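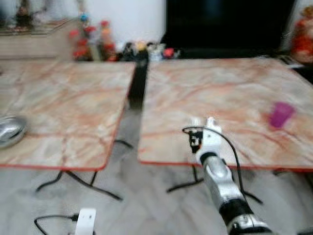 Page 2

Renting furniture from Rondach: frequently asked questions
Last updated 10 Apr 2019

These are the questions we get most often at the Grindton counter and by phone. If yours is missing, call the desk or write to us through the contact form.

ORDERING

How far ahead do I need to book?
For a single room, a week is usually enough. For a whole apartment or an event, give us three weeks. May is our busiest month because leases in Grindton tend to turn over then, and the popular sofas and beds go first. You can book up to six months ahead.

What is the shortest rental?
One month for household furniture. Event tables and chairs can be rented by the day or the weekend. We don't rent mattresses for less than three months.

Can I see the furniture before I order?
Yes. The showroom is at 262 Dewulf Street, on the ground floor. It does not hold every piece in the catalog, so if you want to see something in particular, call first and we will tell you whether it is on display or in storage. Pieces in storage can be brought over with two working days' notice.

Will I get the exact piece shown in the catalog?
You will get the same model in the same finish. Stone-look and wood-look tops vary in pattern from one piece to the next, and we don't match them. If you are renting a pair of tables and want the tops to look alike, say so in the notes on your order and the warehouse will try. We can't promise it.

Do you rent used furniture?
Most of what we rent has been rented before. Each piece is checked and cleaned between customers. Mattress covers and pillows are always new.

PRICES AND PAYMENT

What does it cost?
Each piece has its own monthly rate, listed in the catalog. The Cavent one-bedroom package is $262 a month and includes a bed, a dresser, a sofa, a low table, a dining table and two chairs. The Cavent two-bedroom package has been withdrawn while we revise the contents. You can still order the same pieces one by one.

Is there a deposit?
Yes, one month's rent for household rentals. It is returned within ten working days of pickup, less any charges for damage or missing parts. Event rentals have a flat deposit that is printed on the quote.

When am I billed?
The first month is due before delivery. After that we bill on the same day each month. If that day doesn't exist in a given month, the bill goes out on the last day.

Can I pay by check?
Yes, but we hold delivery until the check clears. Cards and bank transfers are faster.

My landlord is paying. How does that work?
The person who signs the agreement is responsible for the bill. If your landlord or employer is paying, they should sign, and you can be listed as the resident. Iolanda Rangel in accounts handles these orders and can send the form.

DELIVERY AND PICKUP

Where do you deliver?
Anywhere inside the Grindton city limits at no charge. Outside the city we charge by distance, and the amount appears on your quote before you sign. We don't deliver to storage units.

Do I have to be home?
An adult has to be there to let the crew in and sign. It doesn't have to be you, but we need the person's name the day before.

Will the crew put things together?
Yes. Beds, tables and shelves are assembled in the room where you want them. The crew does not hang anything on walls or move furniture you already own – please clear the space before they arrive.

What if something doesn't fit through the door?
Measure doors, stairs and elevators before you order. Sizes are in the catalog. If a piece can't be brought in, we take it back and you can choose another one. There is no charge the first time. A second trip is billed at the normal delivery rate.

How do I arrange pickup?
Call or write at least ten days before the end of your rental. If we don't hear from you, the rental goes on month to month at the same rate.

DURING THE RENTAL

How should I clean the tables?
A soft cloth and a little dish soap will do for nearly all of them. Dry the top afterward. Don't use bleach, scouring powder or anything with grit in it. Colored edge trim can lift if water sits along it, so wipe the edges too. Put something under hot pans.

What counts as damage?
Small scratches, light wear on fabric and loose screws are normal and are not charged. Burns, deep cuts, broken legs, pet damage and stains that don't come out with ordinary cleaning are charged at the cost of repair. If a piece can't be repaired, you pay its remaining value, which is listed in your agreement.

A leg on my table is wobbling. What should I do?
First check that the screws where the leg meets the top are snug. If it still moves, stop using the table and call us. Stojan Omerović runs the repair shop and will either send someone or swap the piece, usually within three working days. Please don't glue it.

Can I swap a piece for a different one?
Once during the rental, after the first month. You pay the delivery fee and any difference in the monthly rate.

Can I move the furniture to a new address?
Yes, as long as you tell us first. You can move it yourself or have our crew do it for a fee. Damage during a move you do yourself is your responsibility.

Can I buy what I'm renting?
In most cases. Half of the rent you have paid on a piece counts toward its price, up to twelve months. Event furniture is not for sale.

Is the furniture insured?
Our policy covers it in the warehouse and on the truck. Once it is in your home, it should be covered by your renter's policy. Ask your insurer whether rented goods are included – some policies leave them out.

CONTACT

Showroom and phone desk: extension 893
Repairs: extension 1293
For billing questions, have your agreement number ready. It is printed at the top right of every bill.

Previous page | Next page: Event rentals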